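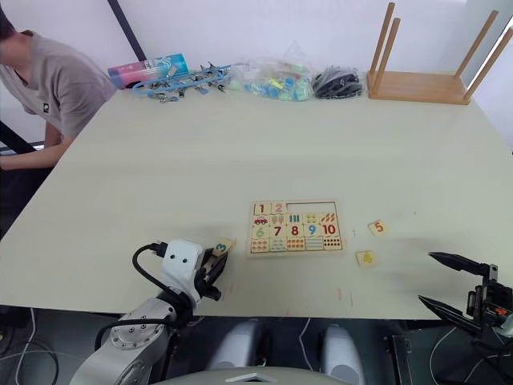 The 3 is on its way, with the 4 and the 5 still to go.

I promised Montserrat I would write something about the puzzle weeks before May was over, so let me at least get the first part down while my coffee is still warm.

For anyone new to this blog, I spend my working days teaching two robot arms to do things that my niece could do before she was out of diapers. We do it by remote control. I sit at a pair of hand controllers, I squeeze and twist and reach, and the arms on the other side of the room squeeze and twist and reach along with me (a hair behind, which you stop noticing after a day or so, and then notice terribly when you're tired). Everything gets recorded, and later the recordings go to Gion, who does the training at Hidari and sends back polite emails about which of my runs he'd rather not use.

The number puzzle was Cheuk-hei's idea. We had been folding cloths for ages and everybody was sick of it, and he came in one Friday with this wooden board, numbers 1 to 10, little pictures underneath, and said, let's do this instead! I thought it would be a nice break. Oh, I was so wrong about that.

Picking up a tile is the easy bit, or at least it got easy. They lie flat on the table and the fingertips are narrow, so you come down low and close gently and up it comes. The trouble starts when you get to the board. A tile that is turned just a few degrees will sit on the edge of its slot and rock there, and I can't feel it. That's the part I find hardest to explain to people. When you put a puzzle piece in with your own hand you wiggle it, and your fingers know when it has found its place. With the controllers I have only my eyes, so I had to learn to wiggle by looking. I set one edge down first, let the tile lean, and then ease the rest in. Kgomotso taught me that one, and she got it from watching how she parks her car, she says.

We take out the 3, 4 and 5 for these runs and leave all the other numbers in. The left arm does the 3 and the right arm takes care of the other two, and the arm that isn't busy has to wait close by without drifting into the way. I drift. I get so wrapped up in what my left hand is doing that my right hand goes for a little wander, and then I have to throw the run out and start over, muttering.

My goal for the puzzle is 100 clean runs. As of this morning I have 19, and on my best day so far I managed 6 before lunch, which I was so proud of that I called my mother. She asked whether the robot had said thank you.

Mandla thinks I go too slowly and that the robot will learn to be slow too. He may have a point. I tried speeding up on Tuesday's suggestion of his and sent the 4 skating clear across the table, so for now I'm sticking with slow and we can argue about it again when I get to fifty.

Next time I'll write about the controllers themselves, and what they do to your thumbs.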